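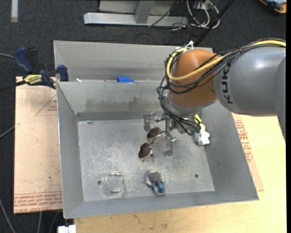

The grey metal bin at Moynihan, scratches and all, with its neighbour behind.

Bin wins stay of execution as Moynihan votes to keep its scratches

A large metal bin with a badly scratched floor has survived an attempt to replace it, after people at the Moynihan parts exchange decided they would sooner spend the money on a door that shuts.

The bin is one of a pair that stand back to back near the sorting bench. It has sloping sides, a flat bottom and no lid, and over the years it has held taps, hinges, castors, bicycle bells and, for one difficult month, nothing but the left-hand halves of curtain brackets. Members bring in odds and ends from their sheds, tip them in, and take home other people's odds and ends to put in the same sheds.

The proposal to scrap it came in May from Rostislav Vlček, who runs the Sistus hardware counter two doors along and looks after the exchange's stock. He had a quote for a pair of moulded tubs from a supplier called Sellodel, at £400 the two, delivered. They would be lighter, he argued, and easier to wipe down. They would also be quieter, a point that won him the support of everybody who has ever stood near the bin while somebody emptied a bucket of door handles into it.

"It sounds like a train arriving," said Mr Vlček. "I have customers who duck."

Against him was Fionnuala Fitzgerald, who has belonged to the exchange for longer than the bin has. She brought a flask and a folder. Her case was that a bin with scratches on the bottom is a bin that has been used, and that the new tubs would look exactly the same within a year, only in a colour she did not care for.

She also drew attention to the worn patches on the left side of the floor, where the metal has come up brighter than the rest. These, she told the meeting, were the result of people always tipping from the same side. Asked whether they might be encouraged to tip from the other side, she said they might be encouraged to do a good many things.

Discussion then moved to the long brownish-grey smear on the back wall, which took up more of the evening than the accounts. Mr Vlček believes it to be old grease. Mrs Fitzgerald favours varnish. A third party put forward gravy and was asked to sit down. A motion to try it with washing soda was carried, although it did not say who would be doing the trying, and there the matter rests.

The blue tape folded over the rim between the two bins was also raised. Mr Vlček says it marks the halfway point, so that two people can sort without straying into each other's hinges. Several members said this was the first they had heard of it. One had assumed it was covering a sharp bit and has been giving it a wide berth for some time.

Of the 55 members who voted, a clear majority were for keeping both bins as they are. There were 4 abstentions, all from the same household.

The exchange reckons it passed on 3,000 items last year, from single screws in envelopes to a cast-iron mangle that has now been given away twice. The mangle did not go in the bin. It was leaned against it, and Mrs Fitzgerald told the meeting that a moulded tub would not have stood for that.

Mr Vlček took the result well. He has asked for a rubber mat to put along the bottom, to spare the nerves of his customers, and has been told he may have one if somebody brings one in. So far the exchange has been offered a bath mat with suckers, part of a car mat, and a doormat that says Sastine, which is the name of a guest house and may be wanted back.

The money saved will go towards the side door, which has not closed properly since the winter and is at present held to with string. Quotes are being sought. Members with a spare latch, the right-hand kind, are asked to leave it at the bench with a label on.

Sorting sessions carry on as before, starting at ten in the morning. Anyone with more than a bucketful is asked to lower it in by hand, and to let the Sistus counter know first.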